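Caderno de bancada, março
Avaliação do pacote de simulação Tirnine (fornecedor: Zastano)

Imprimir | Enviar por e-mail

Retomei a avaliação onde a Ailbhe Sheehan a deixou. A licença de teste vale 28 dias e já gastámos 14, quase todos com a instalação e com o servidor de licenças, que não gosta da nossa rede. A partir de hoje só conto o que correr com a versão nova do motor de contactos. Os resultados anteriores ficam na pasta antiga e não entram no relatório.

Configuração: cena de mesa perfurada que vem com o pacote, braço suspenso, pinça paralela, objetos de cozinha e os dois cestos. Não mexi nas massas nem nos atritos de fábrica. O Senan Cronin queria pôr já os nossos valores, mas prefiro saber primeiro o que o cliente recebe ao abrir a caixa.

9h40. Primeira série, aproximação vertical à banana. O planeador aceita a pose sem queixas, mesmo com a chávena ali encostada.

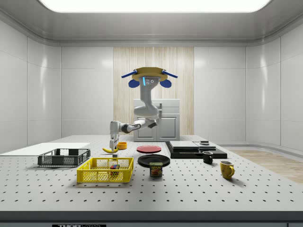
O tempo de planeamento é aceitável na nossa máquina. O que me incomoda é o registo: o ficheiro de saída guarda a pose da pinça no referencial da base, e a base está por cima da mesa, virada para baixo. Quem vier do Drirnach vai trocar o sinal do z, como eu troquei. Perdi meia hora nisto. O manual trata do assunto numa nota de rodapé do anexo. Pedir à Zastano que passe a nota para o capítulo da instalação.

Outras coisas a anotar:
- o editor de cenas não tem «anular» para a rotação dos objetos, só para a translação;
- a malha de colisão dos cestos vem simplificada como caixa cheia, e é preciso trocá-la à mão para se poder largar alguma coisa lá dentro;
- exportação para o nosso formato: funciona, mas perde os nomes das juntas. O Tanner Robichaud tem um script que os repõe.

11h15. Chamada com a Mireille Roussel, da Zastano. Confirma que a malha simplificada é de propósito (velocidade) e que a malha completa vem na biblioteca alargada, vendida à parte. O preço que nos deu foi de 3.087 euros por ano e por posto, com suporte incluído. A biblioteca alargada acrescenta 243 euros. Pedi tudo por escrito.

À tarde passei às outras vistas e às disposições alternativas do mobiliário e dos objetos. O carregamento entre disposições é rápido e não obriga a reiniciar o motor, o que no Drirnach nunca conseguimos. As texturas demoram um pouco mais a aparecer na primeira vez. Deixei a semente fixa em todas as execuções para o Senan Noonan poder repetir amanhã no posto dele.
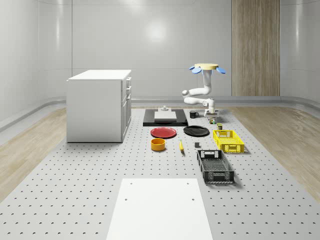 Podemos usar o Tirnine sem placa gráfica dedicada?
Para planear e verificar colisões, chega o processador. A geração de imagens das câmaras precisa de placa dedicada, e sem ela o programa abre mas desativa essa parte do menu.

Falta: repetir a série com os nossos atritos, medir a deriva das juntas numa execução longa e ver se o servidor de licenças aguenta dois postos ao mesmo tempo. A garra Mac Giolla não está na biblioteca, portanto terei de importar o modelo que usamos na célula. O Tanner fica com a importação. Eu fico com a deriva.

Entradas recentes
Drirnach: notas sobre a migração das cenas antigas
Importar a garra Mac Giolla, primeira tentativa
Servidor de licenças: portas a abrir na rede
Calibração das câmaras da célula
Lista de material para março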